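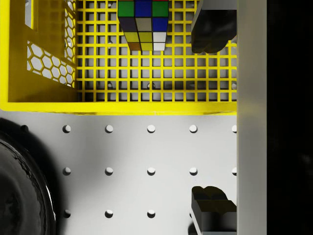
The simulated bench, with a Rubik's cube in the yellow crate and the two gripper fingers at the right.

The arm in the back room of the Softić workshop has a bad shoulder. It came second-hand, the gearbox in the second joint clicks when it reverses, and Hicham Ragab would like it to move as little as possible until the new part arrives. So most of the work on it happens on a screen.

Ragab and Nesma Benkirane began building the simulated version in April. Both are members of the workshop, which occupies the ground floor of a former dairy and shares its power supply with a bakery next door. They meet on Monday evenings, after the woodworkers have gone home and the dust has settled enough to leave a laptop open.

The task they set themselves is a dull one. The arm should reach into a crate, pick something up and put it down somewhere else. Benkirane, who repairs lifts for a living, wanted a job that could be judged without argument. "It's either in the crate or it isn't," she says.

The crate took longer to model than the arm did. Its floor is an open grid and the lower part of one side is cut through with hexagons, and every one of those openings is an edge that a finger or a small object can catch on. The first version used a plain box with a picture of a grid laid over it. It looked right from above and was useless for anything else. Margareta Marinescu, who draws parts for the workshop's printers, rebuilt it with real openings over two weekends.

That slowed everything down. The physics program, a free package called Zudonley, has to check for contact between every pair of surfaces that might touch, and the new crate had 2,149 of them. Marinescu kept the detailed crate for the camera views and made a second, simpler one for collisions. The openings are still there in the second model, but the rounded corners have gone. A run that had taken most of an evening now finishes while the kettle boils.

The gripper has two fingers, dark grey and facing each other. Ragab has changed their shape 8 times. A narrow tip gets between an object and the crate wall more easily, but it also finds its way into the grid. A wide one stays out of the grid and knocks things over. The current pair is a compromise, and he is not especially pleased with it.

The Rubik's cube was Samah Abdel Rahman's suggestion. She looks after the vision side of the project, and the coloured faces let her check which way round the program thinks an object is sitting. With a plain block she could not tell a correct answer from one that was a quarter turn out.

Of the first 700 attempts in simulation, 191 ended with the cube where it should be. Many of the failures had the same cause. The fingers closed at the right height but too far to one side, so that one touched the cube early and pushed it along the grid. Benkirane fixed part of this by making the arm pause before it closed. The rest she puts down to friction values, which she had copied from a table and never measured.

She has since measured them, using an offcut of the crate plastic, a spring balance and a bag of washers. The numbers were lower than the table's. They are now in the model, and a fresh set of runs is under way.

The replacement gearbox is on order from Serkar. Ragab has cleared a space for it on the shelf above the lathe.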